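Week 6 – Learning from hand-held gripper demonstrations

Reading for this week: Kaewmanee, sections 2 and 4. Section 3 is optional.

The method has two stages. First, a person performs the task with a hand-held gripper that carries its own camera. Second, a policy is trained to predict the gripper's next motion from the camera view. The robot arm comes in only at test time, with the same fingers and the same camera mount.

The Idine set, used in Lab 3, has 2983 demonstrations after filtering. The raw count was 4000 attempts. Most of the removed ones were dropped because camera tracking was lost, usually near plain walls or tabletops where there is little texture to follow.

Points to know for the lab:

The action is relative. The policy predicts motion from the current gripper pose, so no fixed table frame is needed.

Finger opening is a separate output. It is one number per step and it is scaled to between 0 and 1.

The view changes a lot as the gripper gets close. A long object may fill much of the image at one moment and sit off to one corner at another – the policy has to handle both.

Shiny metal is hard. Highlights move with the camera, and a small network will sometimes treat them as edges.

Gripper camera views, blue stapler in the first and third:
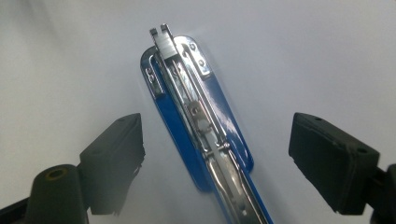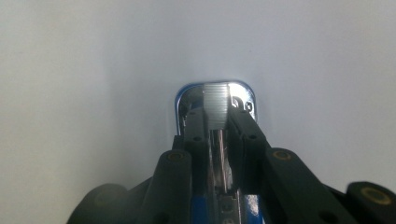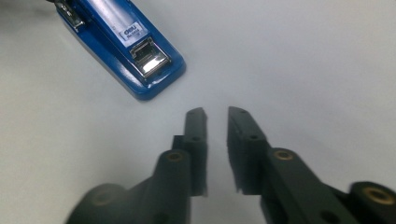

For the held-out test we use 400 demonstrations, split by object so that no test object appears in training. If you split by time step you will get a very low error that means nothing. Pornthip Kaewmanee reports both numbers in section 4, and the gap between them is worth a look before you start.

Lab 3 is due at 5 p.m. Hand in the training curve, the test error and a short note on 10 failures of your choice.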